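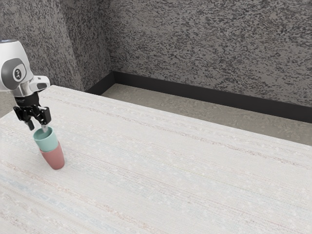
Fiifi Acheampong wrote to ask whether any of this carries over to a real arm, and if it doesn't, why he should spend a weekend on it. Fair question! It's the one we get most, so it goes first.

Home | Grippers | Arms | Controllers | Cameras | FAQ | Downloads
Print this page | E-mail this page
Updated November 22, 2025

Does a result in Giltcombe carry over to a real arm?

Partly, and the part that does is really useful. Reach, clearance and approach angle carry over well. If a finger can't get past the rim of a cup in Giltcombe, don't expect it to on your bench either. Friction is the weak spot. We treat every "it slipped" result as a hint and every "it didn't fit" result as solid. So Fiifi, yes, spend the weekend, and spend it on the geometry.

What exactly are you comparing?

Two grippers on the same arm, doing the same job with the same controller. The Mitthorpe is a two-finger linkage gripper, all brackets and angles. The Mundlow is a parallel gripper whose fingers slide straight in and out. Both run on the Shehu controller with the stock settings. We also try other arms and cameras when we get the chance, but the gripper pages are where most of the work has gone so far.

Why cups?

We love the cups. They're light, they taper, and when you nest one inside another you get a stack that can sit a little crooked. A block is kind to almost any gripper. A cup has a thin rim, a sloping wall and an inside as well as an outside, and the gripper has to pick one of those to go for. You learn more from ten minutes of nested cups than from an afternoon of blocks.

Which gripper does better on the nested cups?

The Mitthorpe, for the moment. Over 3,000 runs each, the Mundlow failed 667 times and the Mitthorpe 225. A fail means the cup it was told to take was not held at the end of the lift. Bringing both cups up together when only the top one was asked for is also a fail, and that's where the Mundlow lost most of its points. It's a much closer race on single cups, and on flat boxes the Mundlow is a joy to watch.

What is a rim grasp?

One finger goes inside the cup, the other stays outside, and they close on the wall. The other choice is a body grasp, with both fingers on the outside. Rim grasps are great for nested stacks, where a body grasp tends to squeeze both cups at once. They're also fussy. A finger that comes down a bit off lands on the rim instead of beside it, and then you're pushing on the stack.

My finger touches the rim and the stack tips. What should I change?

Try these in order, one at a time:

Slow the last bit of the descent. The Shehu default is brisk.
Check the finger offset. The Mitthorpe's fingers swing in an arc, so the tips change height as they open and close. If you copied settings over from the Mundlow this will bite you. (It bit us in January and we lost most of a week to it.)
Open wider before going down.
Turn on contact stop, so the arm holds where it is at first touch and you can look at the pose.

Contact stop is my favorite thing in the whole setup. Leave it on while you're tuning and you get a clean look at every near miss.

Do the colors matter?

For the gripper, no. For a camera, very much. We give the two cups clearly different colors so the vision side can tell which one it's supposed to go after. If you feed exact positions straight to the controller you can paint everything gray.

What about the wall and tabletop textures?

Those are swapped between runs. Speckled, woven, plain, whatever is in the folder. It keeps a camera-based setup from leaning on one background. You can add your own, and please send us the weird ones!

How fast a computer do I need?

Any recent desktop with a decent graphics card will run eight scenes side by side. Laptops manage fine with one or two. With the display window switched off it all goes faster, though you miss the fun of watching.

Can I test a gripper I designed myself?

Yes, please do. You need a model file with the joints named, a mass for each part and a mount that fits the wrist flange. Start with the single cup, get it lifting cleanly, then go to the nested pair. The template on the Downloads page has the Mitthorpe laid out as a starting point, and it's easier to edit that than to begin from nothing.

I got different numbers from yours.

Great, send them in. Tell us the gripper, the arm, the controller version and whether contact stop was on. Scores taken with it on don't compare with ours, as a stopped run is logged as a fail. We've already redone the single cup table once after a reader spotted that our fingers were set closer together than the spec sheet says.

Will you test suction?

It's next on the list. The cup walls curve a lot and I have no idea how a small suction pad will do on them. I can't wait to find out.

Print this page | E-mail this page
Share (8) | Comments (3)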